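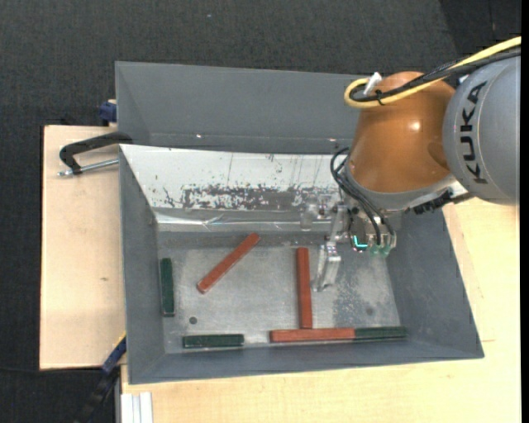
A mixed bin is usually treated as a storage failure. Long blocks and short blocks share one container, somebody complains about the rummaging, and an order goes out for dividers. I think the dividers are the worse purchase in most small workshops.

Consider the geometry. A divider removes floor area and fixes the length of the longest part the bin will accept. At Pintér, where I looked after parts storage until August, we fitted 19 bins with cross partitions. The short blocks sat well. The long ones had to stand on end or lean across a corner, and a leaning block hides whatever is under it. We took the partitions out again and kept the flared bins open.

The flare matters more than catalogs admit. With straight walls, a block lying against the side leaves no room for a grip. A wall that slopes outward gives clearance above the block, and clearance is what picking depends on. The cost is floor space: a flared bin holds less at the base than its rim suggests – an honest buyer measures the floor.

Color does the rest of the sorting. Reddish brown for the long length and dark green for the short one is enough, provided the bin stays shallow in stock. One layer can be read at a glance. Two layers cannot, and at that point the complaint about rummaging is fair.

Lies Groen, who ran the neighboring store at Jellavura, disagreed with me on wear. She replaced any bin with a scuffed floor. I would leave it. Scratches and worn patches have no effect on a block at rest, and a dull floor gives less glare than a new one. Loose film is another matter and should be trimmed off, as thin parts slide under it.

My rule is 2 lengths per bin, one color per length, no partitions. Above 500 blocks in stock, use separate bins.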